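Alcides Valderrama and the movie I keep going back to

I wanted to write something longer on Alcides Valderrama for a while. His name doesn't come up much outside of a few forums, and the short bios you find online mostly copy each other, mistakes included.

I first saw him in Bova, which played at the repertory theater near my old apartment. I went in for the other movie on the double bill and stayed because it was raining. He plays the younger brother of a man who runs a ferry, and he has very little dialogue. In one scene he eats a whole plate of rice while two other people argue about a loan. I have watched that scene more times than I'd like to admit.

Before acting he sold kitchen equipment. He got into movies through a cousin who was doing sound work and needed someone to stand in for an actor who was sick. That turned into 4 days of work, then a small speaking part, then a contract for a TV series called Zadport. He was 39 when it started, older than most people who get a first regular role.

Zadport ran for 15 episodes. It's a show about a customs office, and I won't pretend it all holds up. The first few episodes are slow and the music is too loud. It gets better once his character, Inspector Vieira, is moved to the night shift. From then on he is in almost every scene. A lot of fans still call him Vieira, and he signs autographs that way if you ask.

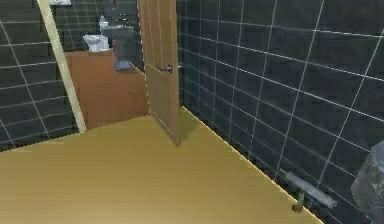

After the series ended he went back to the stage for a few years. I know less about that period. There was a two-person play that toured small towns, and a friend who saw it told me the theater held 800 people and was maybe a third full. She said he played it the same as he would have to a full house.

He came back to movies with Lendico, and that's the one I would tell people to start with. He plays a retired surveyor who is asked to check an old property line between two families. Most of it is walking and talking. The ending is a little rushed, and the daughter's storyline gets dropped halfway through, but he is very good in it. The long talk at the bus station is the best thing he has done.

People ask about his private life. He is married, has been for a long time, and doesn't talk about it in interviews. I don't have anything to add there.

The local film club is showing Lendico on 11th April, with Bova the week after. Tickets are at the door. I'm going to both. There is also supposed to be a new movie in September, a smaller part this time, though I have only seen it mentioned in one place and there's no trailer yet.

If anyone has a copy of Zadport with decent subtitles, please leave a comment. Mine stop working in the middle of episode six.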